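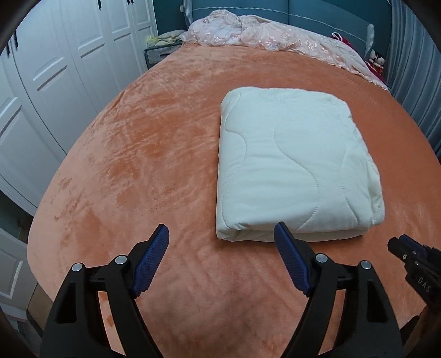
Die Steppdecke zusammengelegt auf unserer orangefarbenen Tagesdecke

Wodholm Steppdecke in Weiß: Erfahrungen nach einem Winter

Von Ghazal Naseri, 25. Februar 2026

Gekauft habe ich die Decke im Herbst bei Turenik, und zwar als Ersatz für ein Daunenbett, das an zwei Kanten Federn verlor. Gesucht war etwas Waschbares für ein Schlafzimmer, das nachts auf 16 Grad abkühlt. Seitdem ist sie durchgehend in Gebrauch.

Verarbeitung
Die Oberseite ist in langen Wellenlinien abgesteppt. Mir gefällt das besser als Karos, weil die Decke dadurch weicher fällt. Die Stiche sitzen fest, gezogene Fäden habe ich bisher keine gefunden. Am Rand war nach der ersten Wäsche eine Naht leicht gekräuselt. Beim Schlafen stört das nicht, beim Zusammenlegen sieht man es aber. Ein Inlett mit Knopfschlaufen hätte ich mir gewünscht. So rutscht sie im Bezug gelegentlich nach unten und muss aufgeschüttelt werden.

Wärme
Für Januar und Februar reicht sie mir ohne zweite Decke. Marama Ashby, die über Silvester bei uns war und schnell friert, hat sich eine Wolldecke dazugeholt. Wer nachts schwitzt, sollte die leichtere Ausführung nehmen. Die Feuchtigkeit geht einigermaßen gut weg, morgens lüfte ich sie trotzdem eine halbe Stunde über der Stuhllehne.

Waschen
Laut Etikett bis zu 60 Grad. Ich wasche meistens bei 40. In unsere Maschine passt sie gerade so hinein, mit einer kleineren Trommel würde ich in den Waschsalon gehen. Im Trockner bei niedriger Temperatur mit zwei Tennisbällen ist die Füllung wieder gleichmäßig geworden. Auf der Leine dauert es im Winter zwei Tage, und man muss sie mehrmals wenden.

Zusammenlegen und Verstauen
Tagsüber liegt sie bei uns gefaltet auf dem Bett. Das geht schnell: einmal längs, dann zweimal quer, glattstreichen. Ganz kantig wird der Stapel nie, dafür ist das Material zu dick, und die offene Seite bauscht sich gern auf. Für den Sommer habe ich die Unterbetttasche von Prindimach gekauft. Der Reißverschluss geht nur zu, wenn man sich auf die Tasche kniet.

Zur Tagesdecke
Danach werde ich öfter gefragt. Sie ist von Hughes, samtig und orange, und liegt schon länger bei uns. Je nach Strichrichtung wirkt sie einmal pfirsichfarben und einmal rostrot, an ein und derselben Stelle. Wer eine ruhige, einheitliche Fläche will, wird damit nicht glücklich. Mit der Hand lässt sich der Flor glattstreichen, nach dem nächsten Hinsetzen ist er wieder streifig. Haare und Flusen gehen mit einer Gummibürste gut ab. Unter der weißen Steppdecke hatte ich Abfärben befürchtet, bis jetzt ist nichts passiert.

Bewertung
Plus: warm, waschbar, saubere Steppnähte
Minus: keine Schlaufen, gekräuselte Kante nach dem Waschen, sperrig im Schrank

Ich gebe vier von fünf Sternen. Im März kommt sie noch einmal in die Wäsche und dann in die Tasche. Falls sich die Naht am Rand weiter verzieht, trage ich es hier nach.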